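Print this message | E-mail this message

October, 9.40 pm
By Ehsan Bhutto

To: Janjua workshop list
Re: Charging corner, what goes where

Yasmin wrote:
> Can somebody say what was settled about the charging corner? I've
> got a Narer adaptor and two long leads in a carrier bag and I don't
> want to bring them in if there's no room. Also, is the strip staying
> on the wood or going back on the floor?

It stays on the wood. On the floor it collected sawdust and people kicked the plugs out, and I'd sooner not go back to that. The leads should hang down into the corner and not across the front.

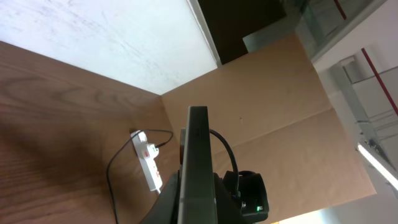
Long leads are the main trouble we've had, so please leave one of yours at home. The other can go in the Okska tin with the spares. As for the strip, it's the white one with the two bits of red on its face, fixed at a slant on the left-hand panel. The slant is my doing. The screw holes in the back didn't line up with anything sensible and I'd already drilled. I can straighten it, but that means 2 more holes in the panel, so say if you mind.

The Narer adaptor is welcome if it's the small one. The big one covers the socket next to it. Nothing with a heater in it goes on this strip, please, and that includes the glue pot. The glue pot has the wall socket by the door.

Phones can charge on the table. Put them down flat, well back from the front, with the lead running off to the side. I know the Borkach stand was bought for this but it tips with anything heavy.

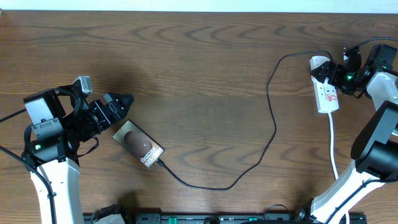
If you need the table for cutting, move the phone first and don't just push it along by its lead. We've lost 3 leads that way since the spring, all gone at the plug end.

I'll be in until 4 tomorrow if you want to drop the adaptor off.

Ehsan

Comments (3)

Colin: Leave it slanted. I can reach the top plug better that way.

Yasmin: It's the small Narer. Will bring that and the shorter lead.

Petra D: Is the Borkach stand going spare then? I'd have it for the kitchen.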